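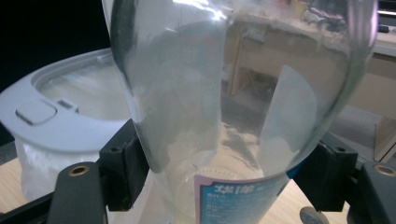 Illus Planner: Frequently Asked Questions

Last updated October 31, 2018

What does Illus do?

Illus takes a perception result and a goal and returns a sequence of gripper poses. It runs on top of whatever controller you already have. It doesn't learn your task overnight, and if a reseller told you it would, please send us the brochure.

Does it handle glass and clear plastic?

Badly, and so does everybody else's. Depth sensors return holes or the wall behind the bottle. Illus fills those holes from the outline in the color image, and the fill is a guess. We mark guessed regions in the output with a low confidence value. The default settings will still let the planner use them. Turn on strict_depth if you would rather have it refuse.

Why did my success rate drop when I moved the table?

Most likely the old number was too high. A policy tested on the same table under the same lamp has had plenty of chances to pick up the lamp. Before you file a bug, run the old checkpoint again in the old spot with the objects shuffled. Many of the reports we get under this heading end there.
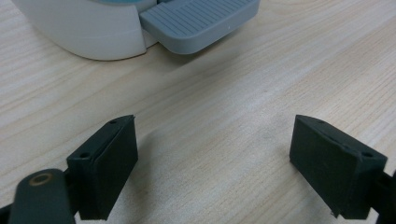 Contact estimates have a similar problem. The planner assumes that the closing width reported by the gripper is the true one, and on worn hardware it drifts. Version 3 added a zeroing routine you can call between episodes. It takes 18 seconds and people skip it, then write to us about grasps that close on air.

How many demonstrations do I need?

We don't know, and we would be careful with anyone who gives you a figure without seeing the task. Our own tutorial uses 100 for a single pick and place. That was enough for the tutorial. It tells you very little about opening a lid or handling a bag, where the shape changes every time you touch it.

Can I import recordings from Haberkorn or Kotano?

Haberkorn logs import cleanly from release 11 on. Kotano logs import with warnings, mainly over timestamps: their exporter stamps frames when they are written to disk and ours expects the time of capture. The converter tries to line them up using gripper motion. When the hands are still for a long stretch it has nothing to work with, and the offset it prints should not be trusted.
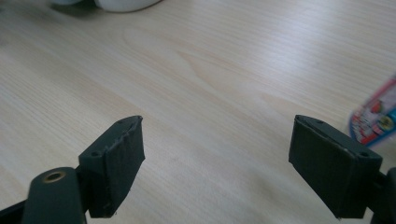

If you have the raw streams, re-export them with capture times and skip the converter. It is slower, but you will know what you have. We also suggest plotting gripper width against the video for a few episodes before training. A shift of a few frames is hard to see in a loss curve and easy to see when the fingers close before the plot says they do.

Is the Skovville benchmark a fair comparison?

It is fair to the objects in it. Those are rigid, opaque and mostly boxes. We score well there and we still don't put the score on our front page. A planner can do fine on Skovville and fall apart over one plastic liner. Ask any vendor, us included, for unedited runs on your own objects with the failures left in. 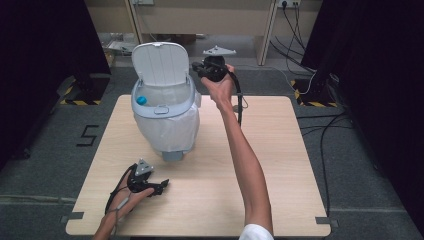
Can Illus plan for two arms at once?

It can, within limits. Each arm gets its own plan, and a shared check rejects pairs of paths that would collide. That is weaker than planning both arms together. Tasks where one hand must hold something steady while the other works will often come back with a wait you didn't ask for, or with no plan at all. Joint planning is in the development branch and is slow enough that we don't recommend it yet.

Why did the planner say "no feasible path" when I can see one?

Check the table height in your config first. After that, check the collision padding, which is generous by default and will close off narrow gaps. If neither one is the cause, send us the saved query file. A video on its own won't let us reproduce it.

Do you offer a guarantee?

No.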